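Rules for Robots That Help at Home
Rorneo Young Makers — Page 11

A robot that picks things up has to follow rules, just as you do when you cross a road or use the kitchen. Some of the rules are for the robot. Most of them are for the people who build it and teach it.
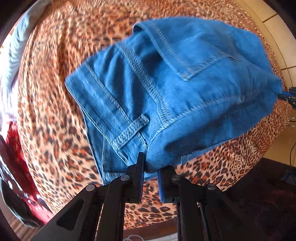 Clothes are a good place to start, because folding and tidying them is one of the jobs people most want help with. They are also harder than they look. A cup stays the same shape when you lift it. A pair of jeans or a shirt changes shape every time it is touched, so the rules for handling cloth have to allow for that.

What is a gripper?

A gripper is the part that does the holding. Many grippers have two fingers that open and close, a bit like kitchen tongs. Some are fixed to the end of a robot arm. Others are held by a person, who does the job with them so that a robot can learn from the movements later.

Rule 1: Squeeze only as hard as you need to

Try this. Pick up a sock with your thumb and one finger. Now pick up a full bottle of water the same way. You squeezed harder the second time without thinking about it. A robot has to be told, or has to learn, how hard to squeeze. The people who make grippers set a limit, and the gripper must not go past it. The limit protects the cloth, and it protects anybody's fingers that get in the way.

Rule 2: There must be a way to stop

Every robot that moves by itself needs a stop button that people can reach. It is usually big and red. When it is pressed, the robot stops moving and does not start again until a person tells it to. At the Curkimell workshop the stop button is tested every morning before any other job is done. If it fails the test, the robot stays off.

Rule 3: Keep the space clear

People moving around near a robot can be bumped, and so can pets. Before work starts, someone checks that:

the people nearby know the robot is about to move
nobody is leaning over the job
younger children and animals are in another room

Cables need care as well. A loose cable on a floor can trip a person up, so it is good practice to run cables along a wall or tape them down.

Rule 4: Ask first

Robots often learn from cameras, and cameras can see more than the job. If the work is done in somebody's home, the people who live there must say yes first. They should be told what will be recorded, who will look at it and how long it will be kept. They can change their minds — and if they do, the recording stops.

Rule 5: Write it down

When something goes wrong, it goes in the log book. A torn seam goes in. So does a dropped plate. The Kukent team wrote 151 notes in their first log book, and most were about small things such as a sleeve slipping out of the fingers. Small notes help builders to spot a problem before it gets bigger.

Who makes the rules?

Some rules are laws, made by governments. Others are called standards. A standard is a set of instructions that lots of experts have agreed on, so that a machine made in Lyons can be checked in the same way as one made anywhere else. Standards can be very long. Builders may also test one movement up to 1000 times before they are happy with it.

Something to try

Lay an old T-shirt on your bed. Using only a thumb and one finger on each hand, fold it in half. Then write three rules that would help a robot to do the same. Swap with a friend and follow each other's rules exactly as they are written. If you get stuck, change the rule and try again.

Words to know

Gripper: the part of a robot or tool that holds things.
Limit: the most that is allowed.
Log book: a record of what happened and when.
Standard: rules for making or testing something, agreed by experts.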